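Chapter 7
Threaded Pipe Fittings

Before You Begin

Most small leaks in a home water system start at a joint. The pipe itself seldom fails. A fitting that was cross-threaded, overtightened, or matched to the wrong size will drip sooner or later, and the drip may be behind a wall by then. This chapter covers plastic fittings with threads on one end and a plain end on the other. You will use them in the Boyer sink project that begins on page 112.

Work on a clean, light-colored surface. Plastic shavings and bits of old tape show up well against white, and a small part is easier to find when it rolls.

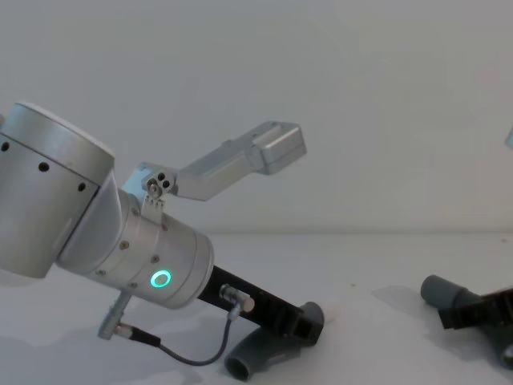
Set out your parts before you cut anything. Bożena Czerwiński, who taught the first version of this course at the Cedidero trade school, had her students lay every fitting on the bench and name it aloud. The habit is worth keeping. An adapter and a coupling can look much alike at a glance, and mixing them up costs you a second trip to the store.

Looking at the Threads

Pick up the fitting by its sides and turn it slowly. The threads are raised ridges that wind around the tube in one continuous spiral. Run a fingernail along them. You should feel no nicks, flat spots, or burrs. If you do, put the part aside. 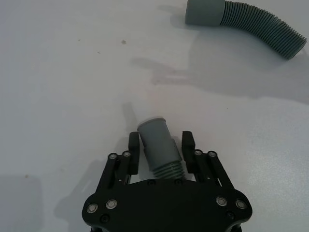
Next, check the plain end. It should be round and free of cracks. Hold it against the pipe it is meant to join and compare the two before you reach for primer or cement. The plain end is cemented. The threaded end is never cemented; it gets tape or thread sealant, as described in Section 7.3.

Start every threaded joint by hand. If it binds in the first turn, back it off and try again.

Key terms: male thread, female thread, adapter, coupling, cross-threading, sealant

Time needed: 30 minutes for the reading, 30 minutes for Bench Exercise 7A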